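Report of the visit to the Farina building, Kimomthorpe

Visit made on 8/29/19. Circulated to members of the premises group.

The visit was arranged at the invitation of Vendotetti, which has managed the Farina building for the past 4 years and is considering which of its smaller rooms might be let to outside bodies from September. Members had asked in particular for an account of the doors, storage and general finish, as the brochure sent out in the spring dealt almost entirely with the main hall. The hall itself holds 175 people seated and has been reported on before; it is mentioned here only where it bears on the rest.

The party entered from the yard and was taken first along the ground floor. The corridor was well lit and free of stored goods. The rooms leading from it are modest in size, and much of their usefulness depends on how the doors and cupboards have been arranged. The doors seen in the first of them are white and plain, in keeping with the rest of the interior, and the walls beside them are a light beige. A grey counter stands to the left, with two small labels fixed to the wall a little way over it.
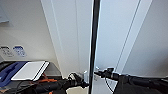 White doors and the counter, ground floor of the Farina building.

The handles are small and silver in colour. Vendotetti explained that all the ironmongery on this floor was supplied by Besteo under one order, so that replacements can be had without delay. The party tried several of the doors along the corridor and found that they moved easily, with the exception of one near the stairs, which dragged on its threshold. This was noted by our hosts.

Decoration was discussed at some length. The walls were last painted before the present letting policy was adopted, and wear is to be expected in rooms used by different groups each week. The main surfaces are sound. The places that want attention are the edges, where a wall meets the trim of an opening and people brush past with bags and chairs. Grey smudging runs down much of the height of one such edge, and there are two tiny dark specks in the same stretch – possibly old nail points. The floor beside it is dark grey.
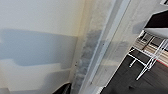
Vendotetti remarked that a washable paint had been priced for the whole corridor and that the work could be done within 2 weeks, but that it would prefer to hear from future users before settling on a colour. Members may wish to reply on this point. The general feeling in the party was that the present off-white should be kept, with a harder finish on the trim.

Heating and ventilation were explained but could not be judged in August. The lift was in service. Tea was provided in the upper room, where our hosts answered questions on charges, keys and insurance. The proposed hourly rate is lower than that paid at our present address, though a deposit of about 70 pounds would be asked for each set of keys.

The last matter on the ground floor was storage. A narrow open alcove with white walls has a metal hook high on its back wall, on which a rust-orange hooded jacket was hanging, and a low white shelf unit on the floor beneath. Clear plastic bottles were grouped to the left of the shelf unit. The space would suit coats and a small quantity of papers, but would not take folding chairs. 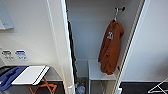
Matters for decision

Members are asked to consider whether a trial letting of one ground-floor room should be sought, and whether a lockable cupboard should be made a condition of it. Comments on the paint should be sent in with the reply slip. A second visit, to see the hall in use, has been offered for September.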